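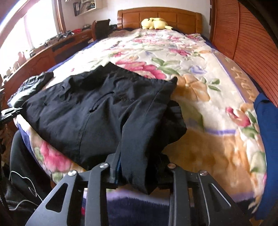 4.3 失效分析：深色衣物折叠中的误夹与漏夹

本节只讨论夹取阶段的失败，折叠路径规划的问题见4.5。数据为手持夹爪示教，环境是普通卧室，床面铺花卉图案织物，衣物以黑色为主。示教全部共562段，其中19段被复核人员判为失效，逐段看过，原因归三类。

第一类，拉链边误夹。8段。目标是夹住衣物近端的布边，夹爪内指压下去以后夹到的却是拉链边。拉链比布料硬，指尖闭合宽度偏大，Grellow控制器据此判定“夹住多层布”，直接进入提起动作。结果是拉链一侧先起来，另一侧拖在床上，折线歪掉。阈值是早期用纯棉毛巾标的，没有改过，这是我们的疏漏。

第二类，黑对黑，漏夹。5段。黑色夹爪配黑色哑光布料，腕部视角下指尖与褶皱的边界很弱，Tarow分割模型常把阴影当成衣物边缘。床上花纹反而不是主要干扰，事先以为会是。有强日光时更糟，浅色床品一侧过曝，自动曝光往下压，布面细节几乎全丢。手动固定曝光后有改善，但是窗边位置仍然不稳定。

图6 双夹爪示教，黑色衣物摊于床面。前景为本侧夹爪，两指接近闭合；右侧为操作者手持的第二夹爪。 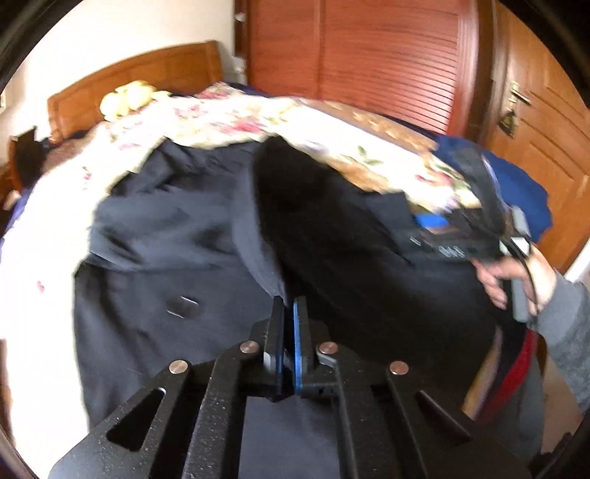 图6：双夹爪协同示教时的腕部视角。

第三类，双臂时序错位，其余各段。两只夹爪的时间戳由Stokari同步模块对齐，模块掉过线，重连后没有重新校零，两路数据错开。回放时一侧已经松开，另一侧还在拉，布料滑脱。单看任何一路都正常，所以质检脚本没报。最早是Nabila El Khatib在回放时肉眼发现的，之后才补了双路速度一致性检查。

安全方面。双夹爪近距离作业时，操作者的手离另一侧夹爪的连杆不远，连杆之间有夹手风险。示教阶段开合由人控制，力有限，问题不大；但同一结构装到机械臂上以后，开合由控制器触发，上面说的误判就不只是折歪一件衣服的事了。真机实验时一律要求手不进入连杆活动区，急停按钮由另一人专门持有。线缆也要固定，手腕前方垂下的线环容易挂到布料或连杆。

处理措施：（a）闭合宽度阈值按材质分档，拉链、厚缝边单独一档；（b）指尖加蓝色条带作视觉参考，本批数据里夹爪已带条带，但分割模型训练时没有利用这一颜色，等于白贴，后续重训；（c）同步模块每次重连强制校零，校零不通过则不许录制。

（a）（c）已经上线，（b）要到六月才能完成，所以本文表3的结果不包含（b）的影响。另外Kumarasinghe平台上跑的对照组用的是旧阈值，两组不能直接比较，读表时请注意。失效片段没有删除，单独打了标签保留在数据集理，训练时默认不载入。

还有一点没查清：第二类失败里有一段曝光正常、分割也正常，夹爪仍然落空。怀疑是布料被前一次动作带起后高度变了，深度估计没跟上，目前证据不够，暂归第二类。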